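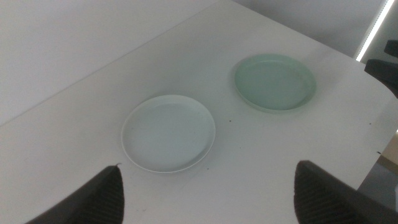
Zwei runde Teller auf weißer Tischplatte, der hintere in hellem Grün.

Seit der Auflösung des elterlichen Haushalts befasst sich die Verfasserin dieses Blogs mit der Frage, wie ein über Jahrzehnte gewachsener Bestand an Geschirr, Wäsche und Papieren sachgerecht zu verkleinern ist. Der vorliegende Beitrag hält den Stand vom Juli 2024 fest und ergänzt die Ausführungen zur Vorratskammer.

Das Inventar umfasste zu Beginn 234 Positionen. Davon entfielen 100 auf Tafelgeschirr, überwiegend Einzelstücke aus unvollständigen Servicen. Ein Verzeichnis bestand nicht; die Rechnungen des Hauses Tripathi, bei dem meine Mutter bevorzugt einkaufte, waren nur teilweise erhalten. Die Zuordnung erfolgte daher anhand der Bodenmarken und - wo diese fehlten - nach Erinnerung.

Für die Abgabe wurden mehrere Stellen angefragt. Das Sozialkaufhaus in Priltach nimmt Geschirr ausschließlich in vollständigen Sätzen an, der Gebrauchtwarenhof Prolport auch einzelne Teile, sofern sie unbeschädigt sind. Der Transport ist in beiden Fällen selbst zu organisieren. Der Erlös aus dem Verkauf des Kaffeeservice betrug 210 Euro und wurde innerhalb der Familie aufgeteilt.

Zu danken ist Haruna Mizuno, die das Verfahren der doppelten Liste vorgeschlagen hat: Jede beteiligte Person vermerkt unabhängig von den übrigen, was sie behalten möchte, und erst danach werden die Aufstellungen verglichen. Strittig blieben zwei Positionen, nämlich die Suppenterrine und die Kuchenplatte mit Goldrand. Über die Terrine wurde durch Los entschieden. Die Kuchenplatte befindet sich vorläufig bei meinem Bruder.

Offen ist weiterhin der Umgang mit den Briefen. Eine Durchsicht ist für September vorgesehen - bis dahin verbleiben die Kartons verschlossen im Arbeitszimmer.

Zuletzt aktualisiert: nach Rückmeldung aus der Familie, Absatz zum Erlös ergänzt
Kontakt | © Haushaltsnotizen | Nach oben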